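Zerkard Floor Soap, Concentrated
For sealed, painted and glossy floors

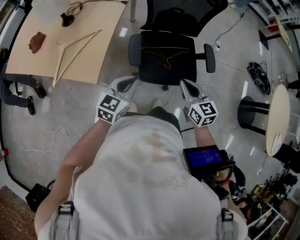 Monique Boyer wrote in to say that she had tried four other cleaners on her kitchen floor before a neighbor handed her a bottle of Zerkard, and that she now mixes a bucket every Sunday and has given up on the rest.

We love letters like that! Zerkard is a plain, mild soap made for shiny floors that show every streak (and if you have one at home, you know just what we mean). It smells faintly of pine, it doesn't foam up much, and you don't need to rinse unless you've been a bit generous with the pour, as we all are the first time.

One capful goes into a bucket of lukewarm water. Wring the mop out well, work your way toward the door, and leave the windows open a crack while it dries. For scuffs, put a drop straight on a damp cloth and rub gently. Please keep it off waxed or oiled wood, where it will dull the finish – our Liepiņa oil soap is the one for those.

Bottle: 16 oz, with a measuring cap
Refill jug: 194 oz, best for shops and studios
Scent: pine, or unscented
Shelf life: 20 months, kept out of the frost

The unscented refill is back in stock in April. If you'd like one put aside, send Austra Butkienė a note through the order desk and she'll add your name to the list.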